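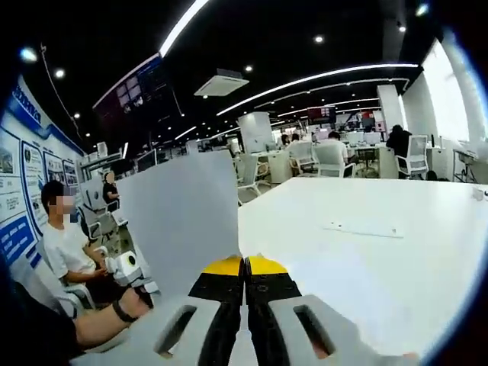 13 August 2025, R. Benedetti

Willik hand-held gripper, black pads, paper handling. Compare with the Obura pads from March. Camera exposure fixed, 400 Hz logging on the controller.

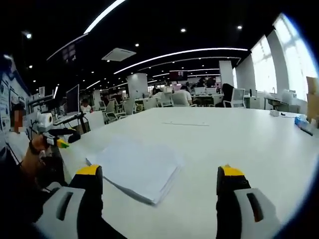
*Fingers apart over the table, paper stack to the left.*

Run 1428: encoder zero off by 5 counts, re-zeroed before the next run. Pad gap at full close still to be measured with feeler gauges. Large sheets block much of the wide-angle view, so check tracking on those segments separately.

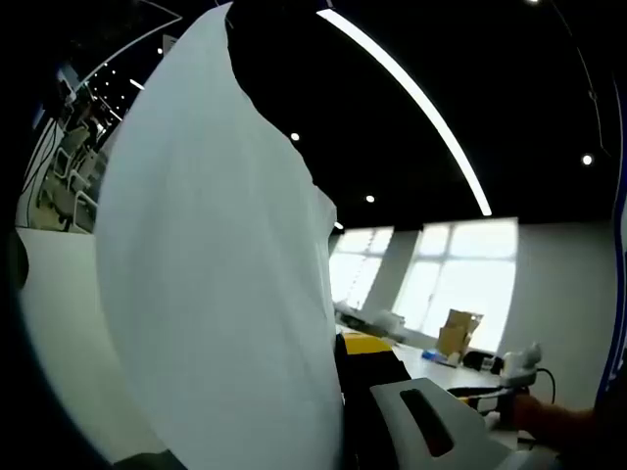
*Large sheet across the left and center of the view.*

To do: repeat with Obura pads, same controller gains.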